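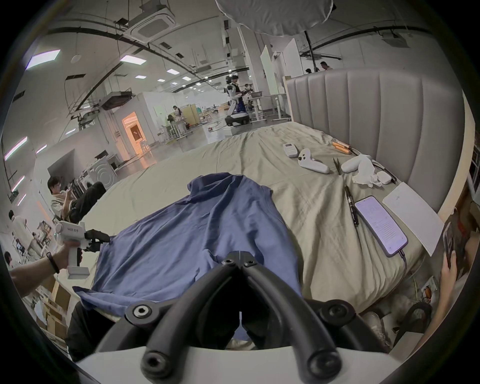

A blue garment on a bed with a beige-khaki sheet.

Trailing stops set at a fixed percentage remain the default in most retail charting packages, and they remain a poor default. The setting is easy to understand and easy to back-test, which accounts for its popularity. It takes no account of how far a given security normally moves in a session.

Consider two holdings on an 8 per cent trailing stop. One is a regulated utility with a narrow daily range. The other is a junior copper explorer that can cover half that distance before lunch. On the utility, the stop sits so far below the market that it will trigger only after the trend has plainly failed. On the explorer, it sits inside ordinary noise. The investor believes the same rule has been applied to both positions, but the two stops carry very different probabilities of being hit.

The usual remedy is a multiple of average true range. I prefer it, with reservations. Griet Bosman, who writes the Larau newsletter, argues that a stop tied to volatility will widen at exactly the moment risk is rising, and she is correct if the calculation is left to float. The answer is to ratchet: the stop level may rise as price rises, but it is never lowered when the range expands. Several platforms do not enforce this by default. Vomia has it as an option two menus deep. Pusero leaves it to the user to script.

The lookback period matters more than the multiple. A short window responds quickly to a burst of volatility and forgets it just as quickly, so that a new position opened after a quiet fortnight receives a stop that is too tight. I use 30 sessions and a multiple of 4 on daily closes. This gives back a fair amount of open profit at the end of a trend — a cost I accept, having paid more over the years in brokerage and re-entry slippage on stops that were too close.

Position size has to follow. A wider stop on an unchanged parcel is simply a larger bet. If the distance to the stop doubles, the number of shares should halve, and any discussion of stop placement that omits this step is incomplete.

Zlata Horobets has put the opposing case, that long-term holders should not use stops at all and should rely on a weekly review against a moving average. For a diversified portfolio of large caps I have little quarrel with that. For a concentrated account of 6 names, one of them thinly traded, the gap between reviews is too long.

None of these methods protects against an overnight gap. A stop is an instruction to sell at the next available price, and after a trading halt that price may be well below the line on the chart.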